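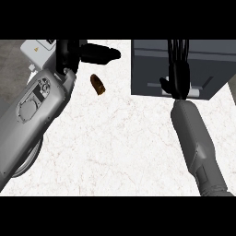 Laruleo Foods - Young Visitors Team, Gavham Kitchen

Robots in the soup kitchen, and the people who work beside them

If you have ever come to Gavham with your class, you'll remember the smell first (onions, mostly, and by eleven in the morning a good deal of pepper as well). We make soup here, lots and lots of it, and it goes out in tubs to schools and hospitals all over the Mendar valley. On a busy day we fill almost 4,000 tubs, and every one of them starts with somebody, or something, putting the right food in the right place.

That "something" is what we'd like to tell you about, and it's a question we get from nearly every class that comes through the door. People have heard that we are getting robots, and they want to know what the robots do, whether they are friendly, and whether the cooks are going to have to go home.

Let's begin with what a robot is for. A robot is a machine that can sense things and then move to do a job. Some robots are nothing like a person at all. Our lid machine is a kind of robot, and it looks like a big metal box with a belt running through it. The newer ones, which we call the Shevchuk arms, have hands with long black fingers, and they come in pairs so that one can hold something while the other one does something else. Try opening a drawer with one hand and holding a grape in the other. You didn't have to think about it, did you? A robot has to be taught every bit of that: where the handle is, how far to reach, when to close its fingers and how hard to squeeze.

Squeezing is the tricky part! A drawer handle is hard and doesn't mind being gripped. A mushroom is soft, and it will bruise if you pinch it too much and roll away if you don't pinch it enough. No two mushrooms are the same shape, either. Some are fat, some are skinny, and some have a stem that leans over to one side like a tired umbrella.

So before a pair of arms is allowed anywhere near real soup, it practices in a make-believe kitchen inside a computer. This is called simulation. It works a bit like a video game, with a pretend counter, a pretend cabinet, and pretend food. If the robot drops a mushroom in there, there's no mess, and the computer can set everything up again in a blink. Our first pair of arms had 2,027 tries at the mushroom job in simulation before we let it have a go at a real one, and even then it was slow. One of our cooks said she could have made a sandwich while she waited, and then she went and made one.
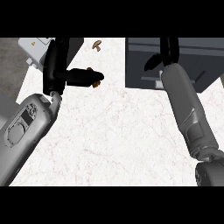

Will the robots take the cooks' jobs?

Some of the cooks' tasks have moved to the robots, but all of the cooks still work here, and their days have changed quite a bit.

Here is how they've changed. Before the arms came, two people stood at the sorting table all morning, picking mushrooms over and laying them in trays, 144 to a tray. It made their shoulders sore, and it wasn't much fun to talk over the noise of the washer. Now those same two people take turns looking after the arms. They check the trays, take out anything that looks wrong, and press the big red stop button if something gets stuck. They also had to go to classes to learn how, with homework and everything, and one of them told us she hadn't had homework in thirty years and didn't enjoy it any more than you do.

Not everybody liked the change, and that's fair to say. A cook who had always been proud of being the quickest sorter felt a little sad about it for a while. He works on new recipes in the afternoons now - the corn and red pepper one is his - but he still sorts a tray by hand now and then, and we're happy to let him.

There are plenty of things the arms can't do at all. They can't taste. They can't tell that the stock needs another ten minutes, or notice that a friend is having a bad day and could use a cup of tea. When a delivery comes in with carrots where the leeks should be, it takes a person to call the farm and sort it out.

When you visit, you'll stand behind the yellow line and watch the arms through the window. Please keep your hands off the glass, and save up your questions for the sorting team, who come out to meet each class at the end of the tour. They like the hard ones best. Soup is served afterward in the long room, and there is always a kind without mushrooms.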